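FOR IMMEDIATE RELEASE

Zivari brings the Stullau snack box to Climthorpe

I've been writing these releases for Zivari since we were packing orders on my kitchen floor, and I don't think I've ever been this excited to hit send. Starting in September, the Stullau box – our mixed box of chips, crackers, nuts and one sweet thing – will be delivered to offices, break rooms and waiting rooms all over Climthorpe. You asked, you kept asking, and we finally have the drivers to do it!

For anyone who hasn't met us yet, we're a small snack delivery company. You tell us how many people you're feeding and what they can't eat, and we bring the box to your door and take the old cardboard away with us. There's no contract. If your office goes quiet for a while, you skip a delivery on the website and we'll see you next time.

The Stullau comes in two sizes. The small one is 90 snacks and suits a team that shares one coffee pot. The big one is 263 snacks, and it's heavy, so please let us carry it in. Both sizes can be ordered without nuts, and the no-nut boxes are packed in a separate room on separate days. We also do an all-salty version (my favorite, I'm not going to pretend otherwise).

Now for the part I've been dying to tell you. The sweet thing in the first Climthorpe boxes will be the Sultana, our chewy oat and raisin bar. We tested a lot of recipes. The early ones were far too crumbly, and one batch had so much cinnamon that I could smell it in my car for days. The one we picked is soft, not too sweet, and holds together in a coat pocket. It went out to our existing customers over the spring, and 2367 of them sent back a tasting card. Most loved it. Quite a few asked for more raisins, so there are more raisins.

We're baking 3000 Sultana bars for the launch and packing them into the first deliveries. When they're gone, the next batch will follow a few weeks later, so early orders are a good idea if you've got a raisin fan on your team.

A few practical things. Climthorpe deliveries run in the mornings, and you can leave a note on your order if the front desk opens late. Schools and clinics get the same price as everybody else, with invoices if you need them. Changes to an order have to reach us two days ahead – that's how long the packing takes.

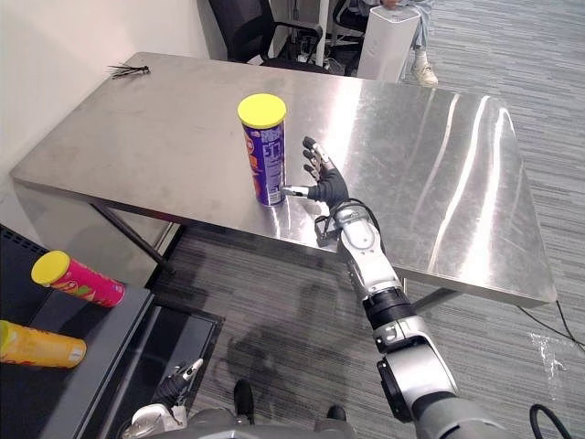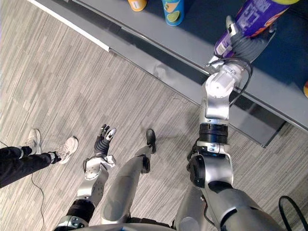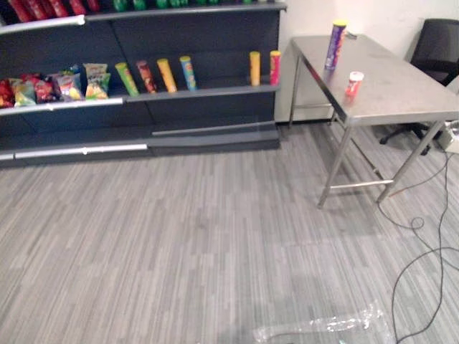

Page last changed: 3 August 2020

Reporters and bloggers who'd like a Sultana to try are very welcome to write to the Zivari press desk through the contact form on our website. Tell us where to send it and whether you need the no-nut kind. I read everything that comes in there myself, and I'm happy to talk snacks for as long as you can stand it.

Ends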